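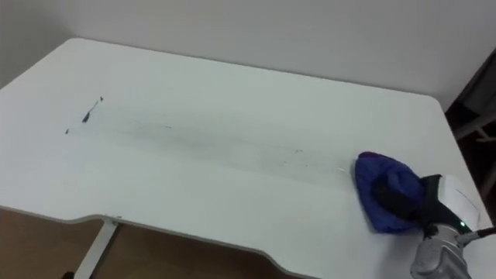

Chapter 4
Wiping, Folding, Loading: Where the Chores Stand

Ask people which job they would hand to a machine first and most will name something dull, such as cleaning the kitchen table. It sounds like an easy place to begin. The surface is flat, it stays where it is, and a cloth costs almost nothing. Yet a mark on a white tabletop can turn into a long gray streak under the cloth, with the darkest spots still sitting at one end of it, and a machine that has made the right motion has not yet done the job. This chapter looks at that gap. We ask which household and shop-floor chores machines can do today, which they can do only under close watch, and which are still out of reach.

4.1 What counts as doing a chore

Before comparing machines we need to agree on what is being measured. Engineers often report a success rate: the share of attempts that end the way the engineer wanted. The number means little until we know who decided what the end should be. For wiping, at least three standards are in use. The first asks whether the cloth passed over the mark. The second asks whether the mark is lighter than before. The third asks whether a person walking in would call the table clean.

The Bultano project, a study of kitchen tasks, scored the same 20 wiping attempts by all three standards. By the first, 16 were successes. By the third, only 4 were. The machine and the table were the same in both counts. Readers should keep this in mind whenever they see a single figure in a news story or a sales brochure.

A second question is how much help the machine had. Someone may have placed the cloth in its grip, moved the cups, or chosen the kind of stain. In this book a chore counts as done only if the machine starts from the room as it finds it and stops by itself when the work is finished. Few systems meet that rule – even in shops built around them.

4.2 Why a cloth is harder than a box

Factory machines have lifted boxes for decades. A box keeps its shape, so its position can be described with a handful of numbers. A cloth has no fixed shape. Each time it is gripped it bunches in a new way, and the part that touches the table changes with it. Pressing harder may help with a dried spot but may also spread fresh ink. A person feels this through the hand and adjusts without thinking. A machine has to measure the force, look at the result, and choose what to do next.

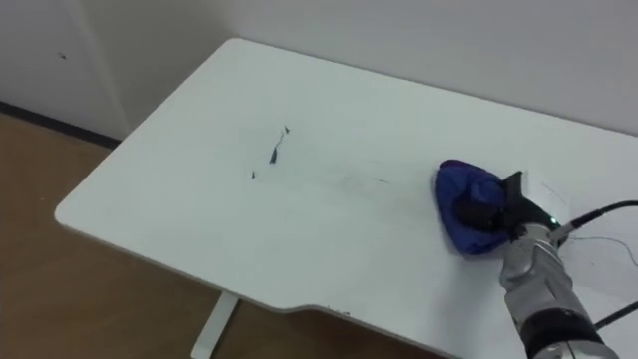 A reader of an earlier edition wrote to object that this sets the bar too high, and that a machine which gets a table mostly clean overnight has still saved somebody the work. The point is fair, and it divides people who work in the field. At Zevden, a maker of parts trays, a rough wipe between shifts is good enough, and the plant treats the task as solved. At Dağdelen, a commercial bakery, every surface must pass inspection before dough touches it, so a rough wipe saves no time at all. An employee has to go over the counter again.

The lesson for the rest of the chapter is that "can it do the job" depends on the place where the job is done. We will return to both plants in Section 4.5, along with Grukum, a laundry that tried machine folding for some 11 months and went back to hand folding for everything except towels.

Before you read on, pick one chore you did this week. Write down how you knew it was finished, and what you would have done if the first try had failed. Keep the page. You will need it for the exercise at the end of Section 4.3.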